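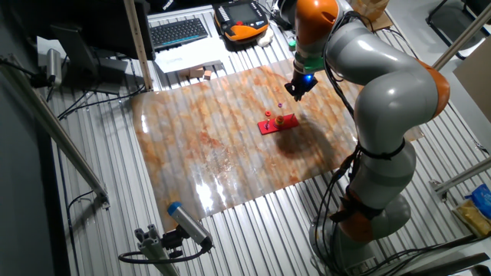 Fuvar sync client stops uploading after workstation wakes from sleep

Status: Resolved
Product: Fuvar desktop client
Server: Motlow
Site: Carnegie building, second floor
Priority: Normal

Original request

The Fuvar client on the shared workstation stops uploading after the machine has been asleep. The tray icon stays green and the status window says "Up to date", but new files never show up on Motlow. Downloads still work. If I change a file from another computer, the change arrives on the workstation within a minute. Only the upload side is stuck.

Quitting the client and starting it again fixes it until the next time the machine sleeps. There were 190 files waiting when I first noticed. No error message at any point.

The folder is Griklow/shared. It holds spreadsheets, PDFs and a lot of JPEGs. Nothing in it is very large.

Reply from support

Thank you for the report. Please check the following and add the results to this ticket:

Whether the problem also happens with a wired connection.
Whether it happens when the screen is locked but the machine has not gone to sleep.
The last lines of sync.log from just before and just after sleep.

Please do not reinstall yet. A reinstall clears the local queue and we would lose the record of what was waiting.

Update from requester

Wired connection: same result. I unplugged the wireless adapter to be sure.

Locked but awake: no problem. I left it locked over lunch and dropped files in from a second account. All of them uploaded.

Log, last lines before sleep:

16:42 queue empty
16:42 watcher idle
16:47 suspend notice received
16:47 watcher paused

Log, first lines after waking:

08:05 resume notice received
08:05 server connection ok
08:05 download check ok, 0 changes
08:06 queue empty

After that it repeats "queue empty" every minute. I copied 9 files into the folder at 8:15 and they are not mentioned anywhere in the log.

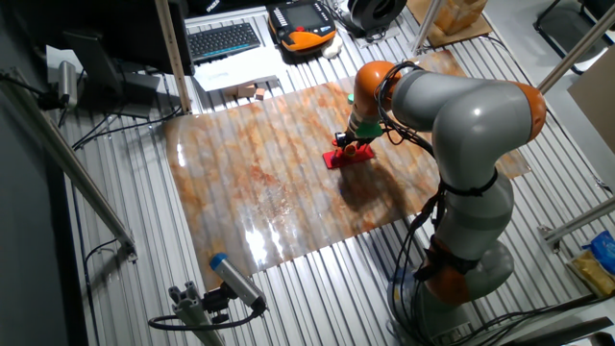

Orange and gray arm, red piece held on the patterned mat

All 9 open normally on the workstation. None are on Motlow.

Reply from support

The log is useful. There is a "watcher paused" line before sleep and no "watcher resumed" line after it. The watcher is the part that notices new and changed files. If it stays paused, the client believes there is nothing to send, and the icon stays green.

Please try this:

1. Let the machine sleep for at least 5 minutes.
2. Wake it and wait for the icon to turn green.
3. Copy one new file into the shared folder.
4. Right-click the tray icon and choose Rescan folder.

If the file goes up after the rescan, the connection and permissions are fine and the fault is in the watcher alone.

Update from requester

Rescan works. The test file went up right away, and so did everything else that was waiting. I checked sizes and dates on Motlow and they match.

I repeated the test 4 times. The watcher failed to resume in every case. I also tried the same steps on a laptop with the same client version and could not reproduce it there. The laptop keeps its sync folder on the system drive. The workstation keeps it on a second internal drive – that is the only difference in the setup I can find.

Reply from support

That is most likely the cause. A second drive can take a few seconds longer to become ready after sleep. The client tries to reopen the folder as soon as it gets the resume notice. If the drive is not ready, the attempt fails, and in this version it is not repeated or logged.

Two options for now. You can move the sync folder to the system drive, or you can add a delay. For the delay, close the client, open settings.ini and add this line in the [watcher] section:

resume_delay=30

The value is in seconds. Save the file and start the client again. Check that the editor did not save it as settings.ini.txt.

Update from requester

Added the delay. There is not enough room on the system drive to move the folder. After waking, the log now says:

08:11 resume notice received
08:11 watcher resume delayed
08:12 watcher resumed
08:12 queue: 1 item
08:12 upload complete

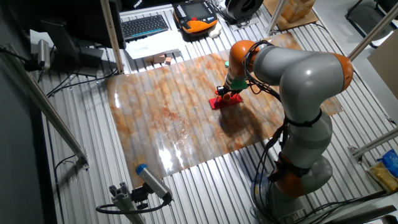

Gray arm with orange joints over the orange-and-white marbled sheet

Local and server checksums are the same. I will leave it running overnight and check again in the morning.

Update from requester

Still working after the overnight sleep. "Watcher resumed" is in the log and nothing is waiting. OK to close.

Closing note from support

Closed as resolved with workaround. The missing retry has been passed to the client developers. The resume_delay line can stay in place after future updates; installing a new version does not overwrite settings.ini. If uploads stop again, run Rescan folder first, save a copy of sync.log and reopen this ticket.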